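Laborbuch Rirketgate, September, Eintrag 2 zur Aufgabe »Warten oder Nehmen«

Angefangen kurz nach acht, Kaffeemaschine außer Betrieb. Für eine Arbeitsgruppe, die sich mit Verlangen und Selbstkontrolle befasst, ein würdiger Einstieg in den Tag. Stimmung im Büro entsprechend, bitte bei der Auswertung der heutigen Pilotdaten im Hinterkopf behalten, die Hälfte der Piloten sind ja wir. 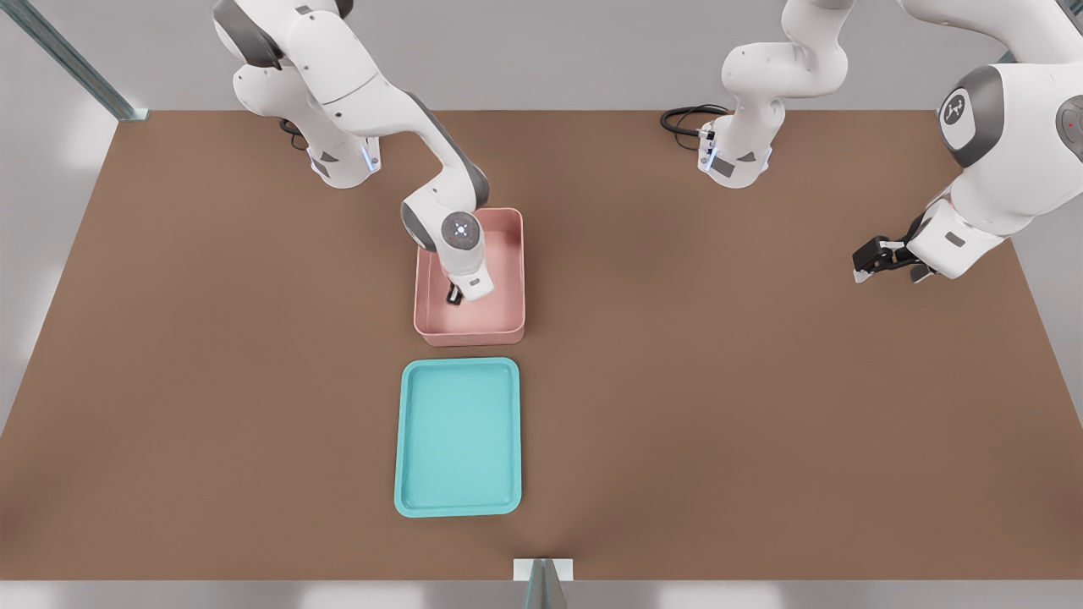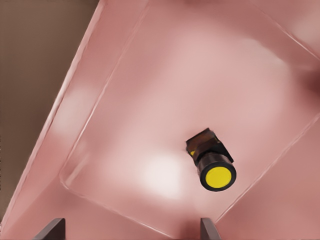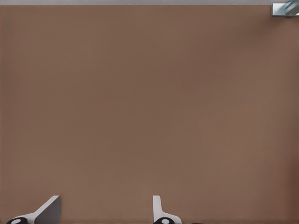
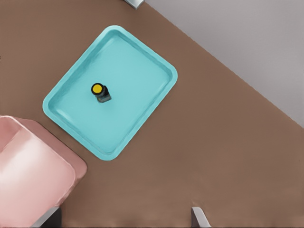 Gerenderte Ansichten, braune Tischfläche. Wanne rosa, Tablett türkis.

Zur Sache. Die Aufgabe läuft jetzt in der Fassung nach Guérin (so heißt bei uns das Belohnungsschema, siehe Ordner): kleiner Betrag sofort oder größerer Betrag später, dazwischen Hinweisreize, die je nach Block neutral oder spielbezogen sind. Gemessen werden Wahl, Reaktionszeit und Pupille. 281 Durchgänge pro Person, davon einer zum Aufwärmen, der nicht zählt. Die ungerade Zahl hat historische Gründe, die ich nicht mehr rekonstruieren kann und die vermutlich ein Tippfehler waren.

Befund von gestern Abend: Die spielbezogenen Reize machen die Leute ungeduldiger, aber nur im ersten Drittel. Danach machen sie vor allem müde. Die Reaktionszeiten steigen, die Wahlen werden zufällig, und im Fragebogen steht dann »ich wollte fertig werden«. Das ist auch eine Form von Impulsivität, nur leider die, die wir nicht untersuchen wollten.

Ein Pilot hat durchgehend die linke Taste gedrückt. Im Nachgespräch gefragt, warum: Die rechte klemmt. Geprüft. Die rechte klemmt. Tastatur getauscht, Datensatz in den Ordner »unbrauchbar« verschoben, der inzwischen unser größter ist.

Pupille: Das Signal bei den neutralen Reizen ist unerwartet stark. Zwei Stunden lang sehr aufgeregt gewesen und bereits im Kopf eine Diskussion formuliert. Dann die Helligkeit der Bilder nachgemessen. Die neutralen sind im Mittel deutlich dunkler, also gehen die Pupillen auf, wie Pupillen das seit jeher tun. Bilder neu angeglichen, diesmal mit dem Skript von Inow statt nach Augenmaß. Wer die alte Reizliste noch lokal hat: bitte löschen. Nicht umbenennen, löschen.

Auszahlung: 887 Punkte maximal, umgerechnet wird erst am Ende. Dazu Beschwerde im Gästebuch, man habe nicht gewusst, was ein Punkt wert sei. Der Einwand ist leider gut. Wenn der Gegenwert unklar ist, messen wir womöglich nur, wie gern jemand hohe Zahlen sieht. Vorschlag: Umrechnung vor jedem Block einblenden und eine Kontrollbedingung ohne Geld dazu. Kostet Zeit, kostet Nerven, muss wohl sein.

Nachmittag, 14:30. Modell mit hyperbolischer Abwertung gerechnet. Konvergiert bei 187 Iterationen und liefert dann für eine Person einen Abwertungsparameter, nach dem sie lieber jetzt einen Punkt nähme als morgen ein Haus. Startwerte geändert, Parameter nun unauffällig. Mir wäre wohler, wenn das nicht so leicht ginge. Startwerte ab sofort fest im Skript und nicht mehr von Hand, auch nicht »nur mal kurz«.

Außerdem Grundsätzliches aus der Mittagsrunde, damit es nicht wieder verlorengeht: Wir schreiben im Antrag abwechselnd »Sucht«, »Abhängigkeit« und »problematische Nutzung«, je nachdem, wer den Absatz verfasst hat. Jernonness verwendet in den gemeinsamen Unterlagen durchgängig den dritten Begriff, und für unsere Stichprobe passt er auch am ehesten, denn diagnostiziert wird bei uns niemand. Bitte vereinheitlichen. Und aus ungeduldigen Tastendrücken im Labor folgt nichts über den freien Willen, auch wenn das im Titelvorschlag so steht. Titelvorschlag gestrichen.

Offen:
Rechte Taste an der Ersatztastatur ebenfalls prüfen, sie fühlt sich komisch an.
Blöcke kürzen oder Pause einbauen. Ich bin für Pause.
Fragebogen, Frage zur Spielzeit: »gelegentlich« und »manchmal« stehen beide zur Wahl. Eine davon raus.
Einwilligungsbogen auf die neue Auszahlung anpassen, vorher darf niemand mehr an den Rechner.
Kinnstütze nachziehen.

17:50. Neue Reizliste läuft durch, keine Fehlermeldung. Daten noch nicht angesehen. Ich nehme die spätere, größere Belohnung und schaue morgen.

Nachtrag, 18:05: doch reingeschaut. Pupille bei den neutralen Reizen jetzt flach. Sicherung liegt auf dem Gruppenlaufwerk.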